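Threads > Quizzes and radio > Undham v Flenthorpe, the final

I promised to write about the radio quiz final, so I will do it in small pieces. My English is slow in the evening, please be patient with me.

For those who do not know it: every winter our local station puts two teams against each other, one from each town. Questions by telephone, points added up over the whole season. I have been on the Undham team since I moved here.

My teammates are Yvette Lachance, who knows rivers and kings, and Bendik Bråten, who knows sport and all the songs from before I was born. I am there for chemistry and for flags.

When I learned English I learned it from quiz programmes. The host speaks clearly, the question is repeated, and after it you get the answer. It is better than a textbook. I still say "I'll have to hurry you" to my children in the morning.

The season should have finished in a hall with an audience. Instead the final was played on 23 May 2020 with everybody at home, on the telephone. I sat on the stairs, the signal is good there.

Before the last round it was very close and I could hear Bendik breathing. Flenthorpe had Folasade Ogundipe as captain. She answers before the question has found its verb.

Round one went badly for us. They asked for the name of the small hole in a needle and I said the word in my own language, twice, louder the second time. The host was kind. The point was not given.

(It is the eye. I know it is the eye. I sew!)

Yvette saved us in geography. She was asked which country has a capital called Windhoek and she said Namibia before I had understood that Windhoek was a town.

Then music. They played a few seconds of a piano and Bendik said the title, and also who had turned the pages. There is no extra point for this.

The last question was mine. "Which metal is liquid at room temperature and has the symbol Hg?" I was so happy that I could not say it. I said "the silver one, the wet one" and after a terrible pause I said mercury.

Final score: Flenthorpe 198, Undham 194. So we lost. If I had said "eye" we would still have lost, I have done this sum many times.

The winners get 500 pounds for a good cause in their town, and they gave it to the reading room. I think this is a good choice and I wrote to Folasade to say so. She answered with a question about flags. I got it right.

Several people asked if the teams will stay the same. Yvette wants to continue. Bendik says he will see in October, but he said this last year too and then he was the first to send in the form.

For me it was the third season and I will do one more. I have bought a dictionary of sewing and kitchen words - second hand, with somebody's pencil notes in it - and I read two pages before sleeping. I am at "bobbin".

If you want to join a team next winter, write to the station and not to me. They ask you a few test questions on the telephone. Speak slowly, and do not be afraid to say "could you repeat that". It is allowed once in every round.

Last post from me tonight. Thank you to all who listened and sent messages. Good night from Undham. 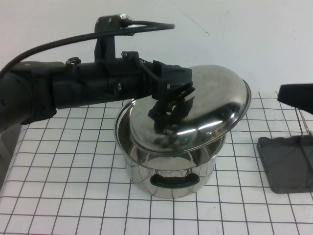
Steel pot, squared table.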